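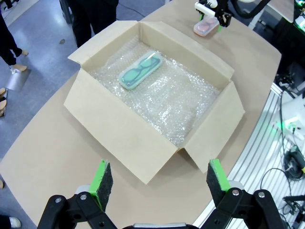

Slide 1. Glasses case in a lined box, two-arm packing table.

Speaker notes: Can a machine do the packing yet?
Darius Dobre, Avton
08/08/2019

Opening (keep it short)

Say who I am and where I work. I came to this from a packing bench, so I will talk about it as a packer would.

The question I get asked most is when a machine will be able to pack a box or tidy a kitchen. My answer is that it can do parts of both now, slowly, if you set the job up for it. The rest of the talk is about which parts.

Leave slide 1 up. Point out the green frames showing through the lid. Ask the room how long they would take to put a case like that in a box. Wait for someone to answer. It is usually two seconds or less.

Why a case in a box is hard

The lid is see-through. Depth cameras do poorly with clear and frosted plastic, and bubble wrap has the same trouble - every bubble catches the light. So the arm may be reaching for something it can only half see, on a surface it can only half see.

Bubble wrap also gives when you press on it. A table doesn't. If the arm has learnt to stop when it feels the table, it needs to learn something else inside the box.

Then the flaps. A person brushes a flap aside without thinking. An arm that plans its path around the flaps needs to know where they are, and cardboard never folds to quite the same place.

What our numbers say

We ran the Marnel packing trial in February. 436 attempts, one item per box, lined boxes only. 373 went in cleanly, with no help and no second grab. The other 63 were mostly cases that slid out of the fingers on the way in.

Don't turn this into a percentage on stage. People remember the percentage and forget that it was one kind of item.

For comparison, one packer at Stoica does 2,160 items in a week, mixed sizes, and tapes the boxes too.

If asked about speed: the arms were slower than a person on every single item. Say so plainly.

Two arms or one

One arm can drop a case in a box. Two arms can hold a flap back while the other places, or pass an item across when it is out of reach. The cost is that each arm is now an obstacle for the other. Slide 2 gives a fair idea of the room they have - an arm coming in from each side, and the box between them.

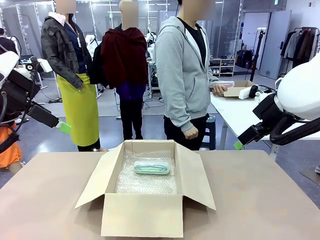

What about the house?

Loading a dishwasher, folding towels, putting shopping away. Each one is packing of a sort, with worse lighting and more kinds of object. The Ernent kitchen test used 100 household items and we gave up on the soft ones after the first morning.

My view is that shop floors will get there first, as you can choose the box and the lighting. You can't choose what is in somebody's cutlery drawer.

Questions

Likely first one: will it take my job? Talk about the taping and the mixed sizes again. Don't promise anything past next year.

Hand back to the chair. Leave the clicker on the lectern.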